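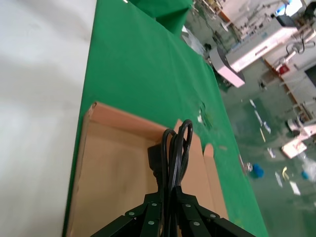 Cable de alimentación negro, enrollado.

Ticket 989 · Router Zanaveo que se reinicia solo
Abierto por: Virgilio Maglaya

Hola otra vez, soy el pesado del router. Sigue igual: se cae la wifi, se apagan todas las luces y a los dos minutos vuelve como si nada. Anoche lo hizo en plena videollamada con mi madre, que todavía cree que le colgué yo.

Probé lo que me dijo Melahat Saraç: reinicio de fábrica con el clip, 20 segundos bien contados, y firmware nuevo. Aguantó una tarde entera (¡qué ilusión!) y a las once, otra vez a oscuras.

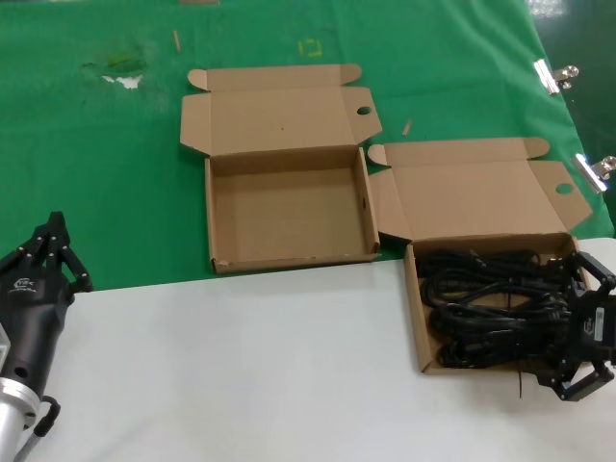
También lo cambié de enchufe, de la regleta del salón a la pared del pasillo, y nada. En el registro solo sale "power loss" y luego el arranque normal, así que yo apostaría por la alimentación antes que por la línea. Los de Cluremer miraron la línea en remoto y dicen que está perfecta. 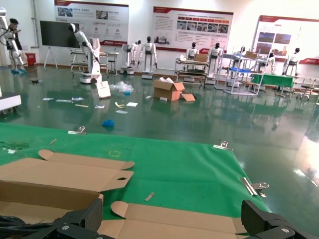 Actualización: mi vecina me prestó el cable del suyo, mismo modelo, y llevo 72 horas sin un solo corte. Con el mío puesto no pasaba de un día. ¿Me mandáis uno nuevo o tengo que pasar por la tienda de Cesatico? El router sigue en garantía y tengo la factura a mano. Por las tardes cojo el teléfono a partir de las cinco.

Estado: pendiente de respuesta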